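Holis Countertop, Smooth White

Straight run, smooth top, pale gray-white once it's in and the lights are on. Part of the Holis kitchen line from Zesetti. Sold by the piece, cut to length at our Tonbridge shop.

In stock. Usually ready in 7 working days, longer in June when everybody is redoing a kitchen at once.

Price: $695 per piece
Matching low backsplash: $100 per piece
Cutout for sink or cooktop: ask, depends on the size

What you get
Countertop, one long edge finished, one end finished. Second finished end is extra, tell us when you order. Mounting screws in the bag. Sealant NOT included, any clear kitchen sealant works.

What people ask us most
Does it stain. Coffee and tea wipe off if you get to it the same day. Turmeric is a pain. Leave a wet tea bag on it over the weekend and you'll be scrubbing.
Hot pans: use a trivet. Please. We can't replace a scorched top under warranty and we get this call every month.
Knives: use a board.

Goes with gray. Large gray tile with a light grout line is what most customers put over it, and the low white backsplash covers the joint at the back so your tile cut doesn't have to be perfect. Outlets and switches go up on the tile, well clear of the backsplash. Get the electrican in before the tile guy. 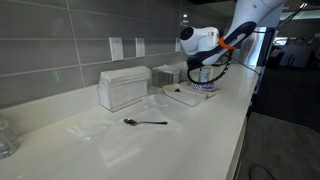 Text: the Zesetti counter desk, Tonbridge
Updated in June

Finish note. It's a smooth surface so it picks up light, especially next to stainless steel. Some like that, some don't. If you've got a big window at one end come look at a piece in the shop first, we have 4 sample lengths out on the floor and you can carry one over to the door.

Backsplash. Low, white, runs along the rear edge. Comes in the same lengths as the top. Order both together so they come from the same batch, the whites can drift a little from one batch to the next.

Fitting
Check your cabinets are level before anything else. Dry fit first. Run sealant along the back, set the top, then the backsplash, then leave it alone overnight. Tile last. Two people to lift, three if there's a corner to get around.

Delivery
Local delivery Tuesday only, curbside. Drivers are from Değirmenci and they don't do stairs, so have somebody there. Pickup any day we're open, bring a blanket and straps.

Returns
Uncut pieces, yes, in the original wrap. Cut pieces no. Measure twice, then send us the measurments and we'll read them back to you before the saw comes out.

Also in this line: Holis corner piece, Holis end panel, Holis edge repair kit (back in stock soon)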